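Workshop notebook, Solheim conservation workshop
June, entry opened 8.40
Entered by Gunvor Westerberg. Copies to Liv Åberg and Ragnvald Dalen.

Subject: Tustow parish ledgers, second stage of surface cleaning and repair.

The ledgers were brought up from the store at the start of the morning and left to settle in the workroom before being opened. Volume 7 remains the most demanding of the group. Its spine lining has parted from the text block along the lower half, and the first two gatherings hang on a single thread. It is to be handled on the cradle at all times and is not to be opened flat.

Dry cleaning of volume 13 was continued with soft brush and grated eraser. Leaves to folio 23 are now complete on both sides. The soiling is heaviest at the lower outer corners, as one would expect of a book in regular use, and a certain amount has been left where it overlies the iron gall ink. Sigrun Lie's recommendation from the previous stage stands: no eraser within a finger's width of any written line.

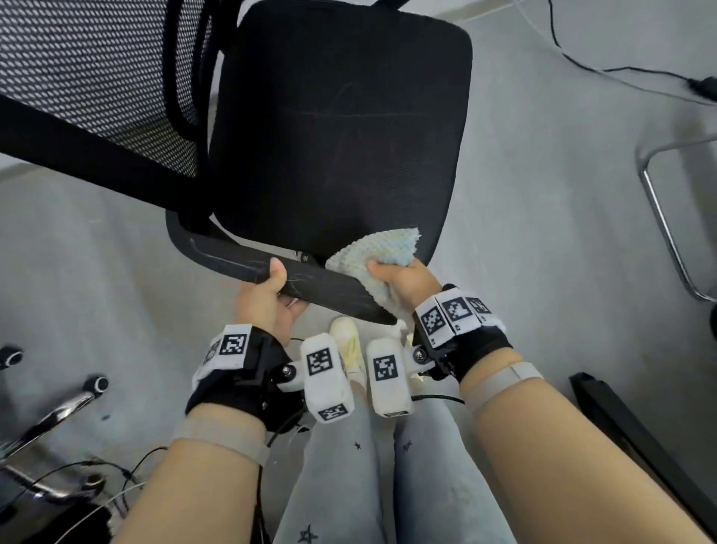
Seat front and cloth, office chair.

Housekeeping of the workroom is recorded on the usual sheet. Colleagues are reminded that the sheet covers furniture as well as benches and shelving.

Paste. A fresh batch of wheat starch paste was prepared, sieved twice and let down to the consistency of single cream. The batch made to the Plander recipe was compared with it on offcuts of the same tissue. The Plander paste dries a little clearer but cockles the thinner tissue, and I do not propose to use it on the ledgers. It may still serve for box labels.
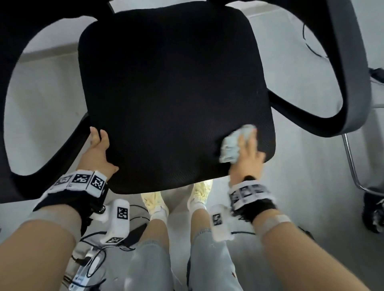

Tears in volume 13 were repaired with the lighter tissue, toned in advance. Water-torn edges were used throughout. The long tear on folio 7 was aligned under weights before any paste was applied, and was left under blotter and board. The blotters are to be changed at 11.00 and again at 14.00 - please initial the slip when this has been done.

One point for discussion. The earlier repair to folio 2 was carried out with a gummed paper which has darkened and now pulls on the leaf. Ragnvald Dalen would prefer to leave it as part of the history of the book. My own view is that the strain on the gutter justifies removal, with the strip kept in an envelope alongside the volume. No action until Liv Åberg has seen it.
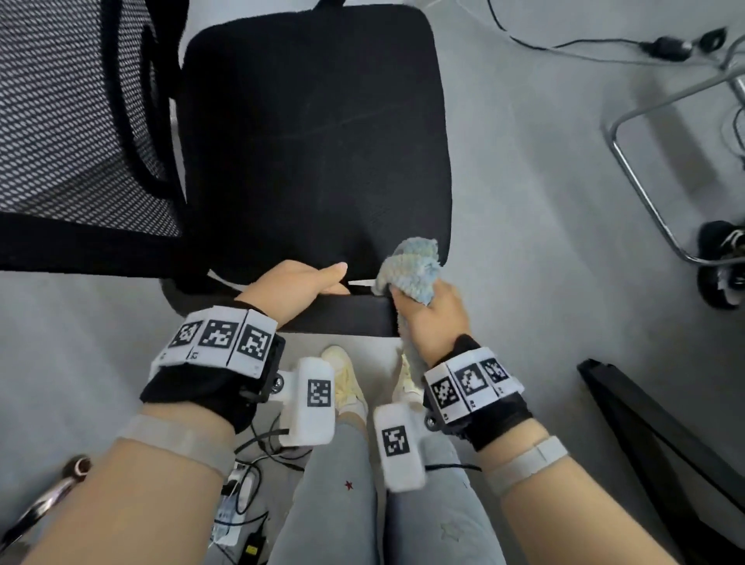 Loose matter found between the leaves: a pressed stem, a receipt from a seed merchant in Skalto, and a slip of arithmetic in pencil. Each has been placed in a polyester sleeve marked with its folio. The receipt is of some interest, as it names the same tenant who appears in the rent columns, and Maj-Britt Ljungberg has asked for a transcription before the sleeves go back to the store.
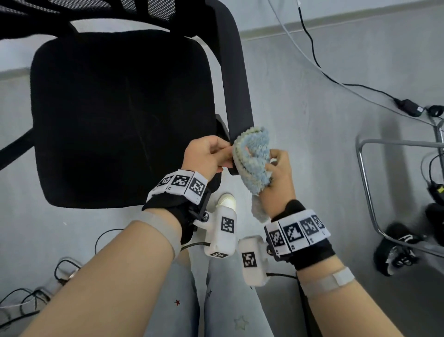
Boxes. Measurements for volume 7 were taken at head, middle and tail, and the greatest figure used in each case. The board should be cut with the grain running parallel to the spine. The last box was cut across the grain and has bowed.

Outstanding:
- decision on the gummed strip, folio 2
- sewing thread for volume 7, to be matched to the original
- transcription of the Skalto receipt
- blotter slip to be pasted in on the facing page

Entry closed 16.20. G.W.

2 comments
Last updated: June
Contact the workshop | © Solheim | Back to top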